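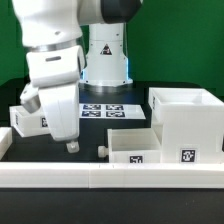 Drawers, Boxes and Small Storage in the Home

Petbridge Household Advice
Leaflet 11, revised January

Scope of this leaflet

This leaflet gives general advice on the care, repair and sensible use of drawers, storage boxes and other small containers in kitchens, utility rooms and home workshops. It replaces the earlier leaflet on kitchen drawers and takes in the section on labelling that was previously issued separately. It does not cover fitted wardrobes, loft storage or the storage of medicines, for which separate leaflets are available at the Petbridge and Lau advice desks.

Readers who rent their home should check their tenancy agreement before drilling, planing or replacing any part of a fitted unit. Cleaning, waxing and lining a drawer will not normally require permission.

Before you begin

Empty one drawer or box at a time and finish it before starting on the next. Place the contents on a tray or a sheet of newspaper where they can be left undisturbed for an hour or two. Sort them into items used every week, items used now and then, and items that belong in another room. Anything broken should be repaired or thrown away at this stage and should not go back into the drawer.

Have the following to hand:

A soft brush or a vacuum cleaner with a narrow nozzle
Two cloths, one for washing and one for drying
Washing-up liquid and warm water
A plain white candle or a block of beeswax
A cross-head and a flat-head screwdriver
A pencil and a steel rule
Fine abrasive paper

Cleaning a drawer

Remove the drawer completely where this is possible. Most modern runners have a small lever on each side, and both levers must be pressed together, one up and one down, while the drawer is drawn forward. Older drawers usually lift out once they have been pulled to the stop. Heavy drawers should be emptied first and lifted by two people.

Brush out the corners before any water is used. Crumbs and sawdust turn to paste when wetted and are then much harder to shift. Wash the inside with a well-wrung cloth and dry it at once. Bare wood should not be soaked, and the drawer should be left standing on its back edge in an airy room until it is dry throughout. Allow 48 hours in cold weather.

Greasy marks around the handle respond to a little washing-up liquid applied undiluted and left for five minutes. Do not use bleach on painted fronts. Plastic drawers may be washed in the sink, but very hot water can cause the thinner kinds to warp.

While the drawer is out, clean the space behind it. Lost spoons, receipts and screws collect there and are a common reason for a drawer failing to close.

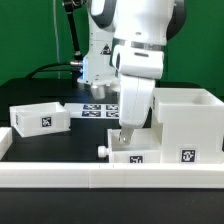
Drawers that stick

A sticking drawer should never be forced. Pull it out as far as it will come without strain and look along both sides for shiny or rubbed patches, which show where it is catching.

1. Check the contents. A ladle or a whisk standing proud of the drawer side is the usual cause in kitchens.

2. Check the fixings. Tighten any loose screws in the runners and handle. A screw that turns without gripping may be removed and its hole packed with a matchstick and a little wood glue before the screw is replaced.

3. Wax the runners. Rub a candle firmly along the lower edges of the drawer and along the rails on which it travels, then open and close the drawer several times. Repeat if necessary. Oil should not be used on wood.

4. Consider the weather. Wooden drawers swell in damp months and may run freely again in summer. Wood planed away in winter cannot be put back, so a drawer which sticks only in wet weather is better waxed and left.

5. Sand with care. Where wax has had no effect, rub the shiny patches lightly with fine abrasive paper, trying the drawer after every few strokes.

Metal runners need a different treatment. Wipe them with a dry cloth to remove hair and fluff, and apply a very small amount of silicone lubricant to the moving parts. Runners with missing ball bearings cannot be repaired and should be replaced in pairs. Take one of the old runners to the shop, as lengths vary and a difference of a few millimetres will prevent the drawer from closing.

Lining and dividing

A lining protects the base of a drawer and stops small objects from sliding. Plain lining paper is adequate for linen and stationery. For cutlery and tools, a ribbed rubber or cork mat gives a better grip and can be lifted out for washing.

Measure the inside of the drawer at the back as well as the front, because many are not square. Cut the lining two millimetres short in each direction. Adhesive linings are difficult to remove and are not recommended for antique or borrowed furniture.

Dividers need not be bought. Shallow card boxes, cut-down cartons and clean food tubs serve well in a drawer that is not opened by guests. Arrange them dry, without glue, and use the drawer for a week or so before fixing anything in place. It is usual to find that one compartment is too small and another is hardly used.

Knives should be kept in a block or in a slotted insert with the blades covered. They should not be kept loose in any drawer, and this applies equally to chisels and craft blades.

Choosing open boxes

Open boxes suit articles that are taken out and put back several times a day, such as clothes pegs, sponges, sandpaper and rolls of tape. Lidded boxes suit articles that must be kept from dust, damp or mice. Many households own far more lidded boxes than they need, and the lids are soon mislaid.

When buying, take the measurements of the shelf with you. Leave a hand's width above each open box so that it can be reached into without being removed. A box with straight sides makes better use of a shelf than one with sloping sides, although sloping boxes nest inside one another and are more convenient to put away when empty.

Light colours make it easier to see what is at the bottom. The rim deserves some attention too. A turned-over rim is comfortable to hold and stiffens the box, while a thin, sharp rim will split if the box is repeatedly lifted by one edge. Any box carrying tins, jars or hardware should be supported from beneath with both hands.

The Pasar Street repair morning keeps a small stock of second-hand boxes and drawer inserts, which residents may take without charge.
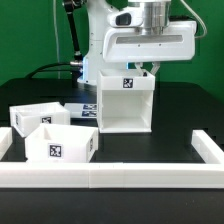

Labelling

Labels should be placed on the front of the container, near the top, and at the same height along the whole shelf. A label on the lid is of no use once another box has been stacked on it.

Use ordinary words that every member of the household would use. "String and tape" is preferable to "Sundries". Write in capitals with a waterproof pen, and allow the ink to dry before handling. For children and for anyone with poor sight, a simple drawing or a sample of the contents fixed to the front is often more helpful than lettering.

Card labels held by a bulldog clip can be changed in moments and leave no mark. Where a sticky label is used, wipe the surface with a cloth dampened with white vinegar and dry it first. Old labels may be softened with warm air from a hairdryer and peeled away slowly from one corner. A trace of cooking oil will remove the remaining gum, after which the surface should be washed.

Foodstuffs moved from their original packet must be labelled with the name of the food, the use-by date and any allergy information. Cut this panel from the packet and tape it to the container.

Cleaning fluids, paints and solvents must stay in their original containers at all times. They should never be transferred to a box, jar or bottle that has held food or drink.

Weight, height and safe stacking

Keep heavy containers between knee and shoulder height. Light and bulky articles may go above this level, and nothing made of glass should be stored where it must be lifted down from overhead.

Do not stack open boxes unless they were made for it. Stacks of lidded boxes should be no more than three high in a cupboard, with the heaviest at the bottom. Free-standing chests of drawers must be fixed to the wall with the bracket supplied, particularly in homes with young children, and only one drawer should be opened at a time.

Shelves that bow in the middle are overloaded. Move the weight towards the brackets or add a further bracket at the centre.

Keeping order afterwards

A short inspection of each drawer twice a year is sufficient for most homes. The following timetable has been found convenient:

Weekly: wipe the fronts and handles of kitchen drawers
Monthly: empty and wash the cutlery tray
Spring and autumn: remove, brush and wax wooden drawers
Yearly: check wall brackets, shelf supports and screws

Further advice

Printed copies of this leaflet are held at the Petbridge, Lau and Borance advice desks. Large-print copies can be ordered at any desk and are ready for collection after 48 hours. The companion booklet, Simple Repairs for the Home, runs to 228 pages and may be borrowed for 16 days. Desks are open from 10 a.m. and close for lunch.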